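4.2 House rules for the shared cell

I should say straight away that our rules didn't begin as a standard. They began as a sheet of A4 that Katia Lombardi taped up in August, after two of us had set different speed limits for the same job and neither had written it down. By the time we joined the Deria project the sheet had grown to 6 rules, and partners at Moltico were asking for copies (which was flattering, and also a bit worrying, as half of it was in Katia's shorthand).

The rule that caused the most argument is the second one: whoever is at the keyboard keeps the teach pendant within arm's reach, and anyone without the pendant stays off the table. I was against it at first. I type with both hands and I like my desk clear! But a pendant left on a shelf is no use to anyone, and I came round fairly quickly once we started logging sessions properly.
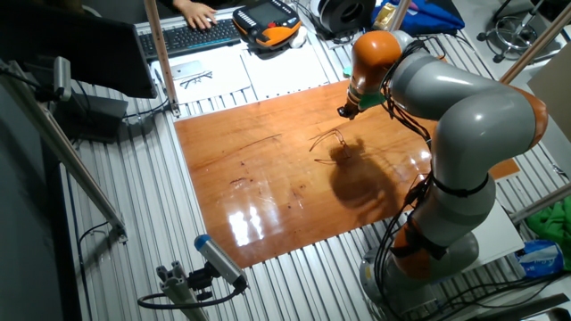
Figure 3. The shared cell, with the arm over the board and the pendant on the desk beside the keyboard.

Who is allowed to restart the arm after a stop? Only the person who was running the session when it stopped, and only once they've walked round the table and written the cause in the log.

We borrowed the restart rule from Fatell, who use a stricter form of it with two signatures. We tried two signatures for a while and people simply signed for each other, so I'd sooner have one that means something. Sarahí Ventura disagrees with me on this, and her reasons are set out in section 5.

Speed was easier to settle. During teaching we cap the tool at 65 mm per second, and no program may lift the cap by itself. A person has to do it, from the pendant, and note the time. Over the study we collected almost 1,000 log entries, and the ones I found most useful were the dull ones — a cable re-strapped, a cap left on by mistake, a session put off until after lunch. 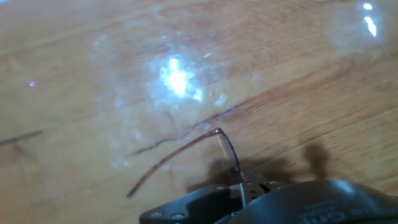 Figure 4. Wrist view of the tabletop, with the gripper at the lower edge.

Our fifth rule deals with what may lie on the work surface, and it's the one I would press other labs to copy. The first version just said "keep the table tidy", and everybody thought they were obeying it. We now ask the operator to look through the wrist view before each run and name every item aloud, including the ones that are hard to see. Clear film is the awkward case: in Figure 4 it hardly shows on the wood apart from its creases and the bright glare near the top, while the thin brown wire is much easier to pick out. So the rule says to look once from the wrist and once with your own eyes, leaning over from the side. Jin's draft guide asks for the wrist check alone, and I've written to suggest they add the second look.

The full text of the rules is in Appendix B, with Katia's shorthand spelled out.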